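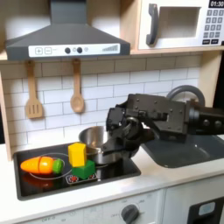 Ticket: heating controller drops off the network overnight
Product: Trorport T2 controller
Opened: 22/12/2023
Status: closed

Problem as reported
The controller loses its connection every night and comes back 10 minutes later. The schedule is lost each time, so the heating stays off until somebody sets it by hand. The router is a Hitside and the boiler was fitted by Pešek. Nothing else in the house drops out.

Step 1. Checked the router log. The controller asks for a new address, is refused 2 times, then gets one. Lease time was set to 30 minutes. Changed it to a day. It dropped again the next night.

Step 2. Moved the controller off the shared extension lead and on to its own socket — no change. Put it back.
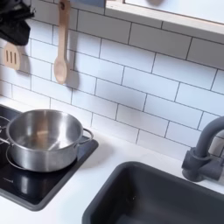
Step 3. Updated the firmware from the Bretska download page. The first try stopped with "file not valid". Downloaded it again and it went through. After the restart the clock showed the year 2000, and the schedule page was blank.

Step 4. Set the clock by hand. It held all day and was wrong again after the nightly drop. The controller was set to fetch the time from an old server address, and it restarts itself when it gets no reply.

Step 5. Deleted the old time server and chose "use router". Entered the schedule again and saved it before leaving the page.

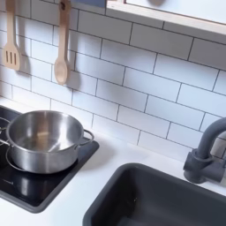 Play kitchen, white tiled wall

Result
No drops in the log for a week. Schedule still in place and the clock is right. Lease time left at a day.

Still open: the "file not valid" message. Support could not repeat it — will raise a new ticket if it comes back with the next update.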